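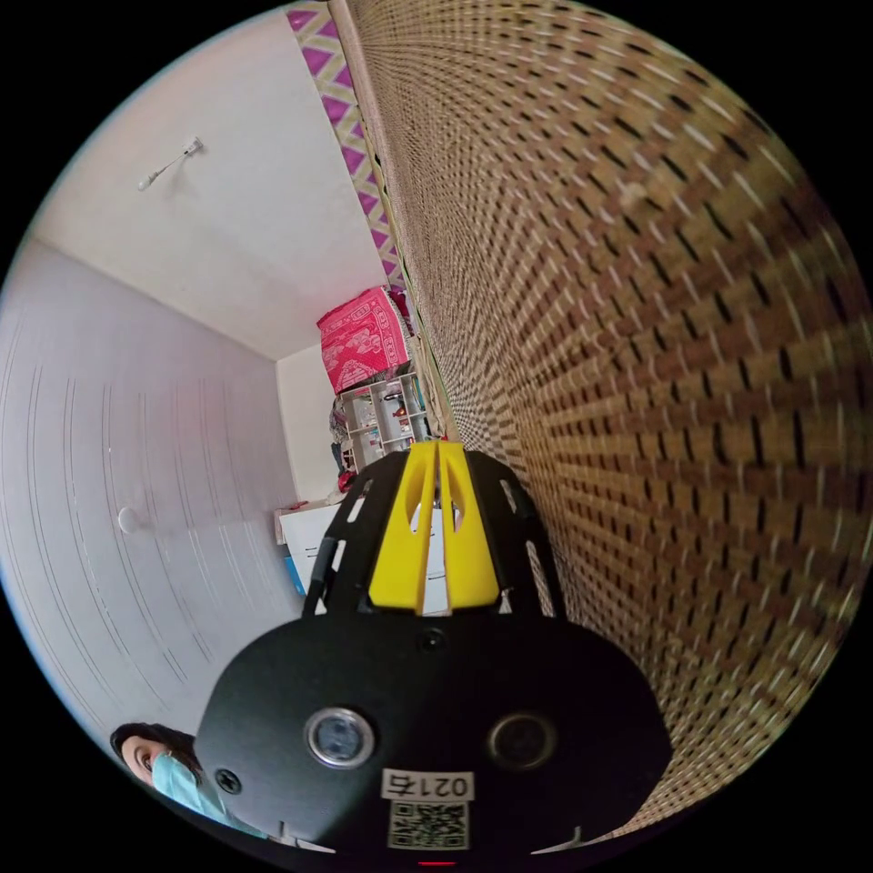
Watch order for the Skuneo shows: release or story order?

Posted by devthorpe_fan, 15th February

I finally gave in and started Skuneo last weekend and I am completely hooked!! Seven episodes in two nights, which for me is a lot. My problem is that there's also the spin-off, Flernard, and the prequel, Slaoui, and every list I find puts them in a different order. One says to start with the prequel. Another says to leave it until you've finished everything else. A third wants me to switch back and forth between shows in the middle of a season, and I can't tell if that person was joking.

I don't mind small spoilers but I'd like to keep the big ones (please don't tell me what happens with the lighthouse, I can already tell it's going to be something). I'd also like to be caught up before the crossover in March. Is that doable if I watch an episode most evenings?

3,631 people have viewed this

mothlamp

Release order, all the way! Skuneo seasons one and two, then Flernard, then Skuneo season three, then Slaoui. I've done it both ways and the prequel is so much better when you already know who these people turn into. There's a dinner in the second episode of Slaoui that is just people passing plates around if you go in cold, and I had my hands over my mouth the entire time.

The back and forth list is real, by the way, and it's kind of fun on a rewatch. It lines up the scenes where the Flernard crew hear things on the radio with the episodes where those things happen. Save it for your second time through.

For the crossover you really only need the first two seasons of Skuneo plus the last 5 episodes of Flernard. One a night should get you there. Skip the recap special, it gives away the lighthouse in the opening minute!

Oh, and leave the credits running on the season two finale.

quillback7

prequel first, thats how i did it and it was great. slaoui is the best one anyway

tinroofs

I'm with mothlamp on the order, but please don't skip the early Flernard episodes! They're slow, sure, and the first one spends ages on the ferry, but the music is gorgeous and the two sisters are my favorite characters in any of the three shows. If you're short on time, watch the pilot, then jump ahead to the end like mothlamp said and go back for the middle after the crossover.

Check which version of the Skuneo pilot you've got, too. There's a longer cut with an extra scene at the harbor, and one line from it comes up again in season three. I'm so jealous you get to see all this for the first time. Come back and tell us what you thought of the finale!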